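January 19, 2020

Dye fastness, black cotton, Haltura batch 1276. Second wash run.

Cut the test strips along the grain this time, 39 mm wide, and stitched each one to a piece of undyed cotton before it went in. Wash at 40 with the Rernix powder, no softener. Three rinses. The rinse water was still grey after the second one and clear after the third.

Batch 1567 went through the same wash in a separate pot. Less colour in the water from the start, and the undyed piece came out almost clean. The 1276 piece has a blue-grey stain along the stitching, worse at the folded end.

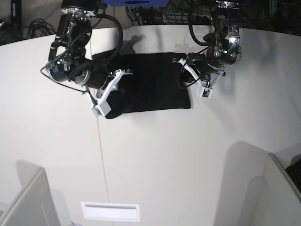 Black cloth spread on the white table.

Salt was weighed on the old scales for 1276 and on the Chisholm for 1567, so I don't trust the comparison yet. Need to check the old scales against the brass weights before dyeing any more. The fixing bath may also have been too cool for 1276, as the log has no temperature for the last 3 readings.

Rub test still to do, dry first and then damp. Keep the strips out of the window until then. Forura want an answer on the black before they order the lining, and I would tell them to wait.

Out of soda ash. Half a tub of salt left.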